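Student Robotic Suturing Project, Bench Notebook
Mistari Teaching Laboratory, Gosley Building
April, afternoon session, entry opened 1:40 p.m.

Purpose of session: to record instrument-tied knots on the tissue pad under the revised student procedure, and to collect a full set of recordings for the scoring exercise. The previous entry left the matter of tail length open. It is taken up again below.

Setup. Both instruments were checked for free wrist motion before the pad was placed. Console scaling was set to 3 and left there for all students. In the last session it was changed between operators, and the times could not be compared. The light was centered on the pad and the side lamps were switched off.

Procedure as followed. The needle driver holds the short side while the grasper takes the wraps. Students are to complete the wraps with the jaws over the incision, take hold of the tail, and only then draw the loops down.

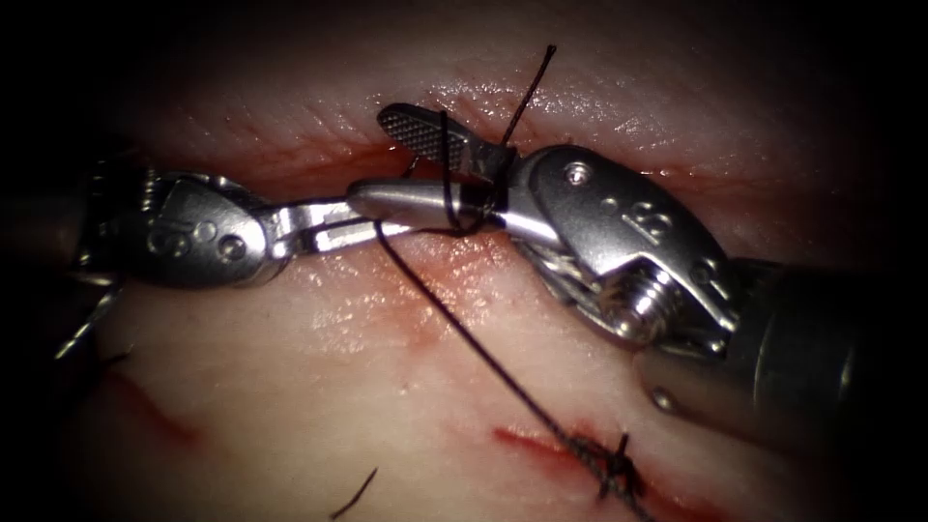 The allowance for one complete knot remains 20 minutes, including the needle pass. Operators who ran over were permitted to finish, and the overrun was entered on the score sheet. The clock was not stopped for dropped thread.

Observations. The most frequent fault was a long tail pulled through too early, so that the first throw had to be repeated. Students who moved both wrists at once lost the wraps more often than those who held one instrument still. Wraps slipped toward the jaw tips when the grasper was opened wide. The Dimitriou handout describes this but shows it only for the right hand. A left-hand drawing should be added before the next group begins.

Thread ends are to be trimmed short but not flush. Cut pieces may stay on the pad until the operator has finished, and are removed before the next operator begins.
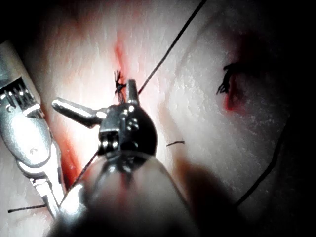
Recordings. The wrist view and the fixed view were both saved to the Flornska drive, folder 576. File names follow the form agreed in March: operator code, pad code, attempt. Two files were first saved without the pad code and have been renamed. The clocks of the two recorders have still not been matched, and scorers should line up the views by hand at the first closing of the jaws.

Scoring. Each knot is to be marked by 2 readers working separately, on security, spacing and handling of the pad. Where the marks differ, the recording is reviewed at the weekly project meeting. Knots tied during instruction are not scored.

To do:
Order pads. Ask whether the firmer type is still stocked.
Match recorder clocks.
Left-hand drawing for the handout.
Confirm room booking for the May demonstration.
Check grasper cable tension against the service sheet.

Entry closed 4:55 p.m. Instruments returned to the cabinet and the key signed in.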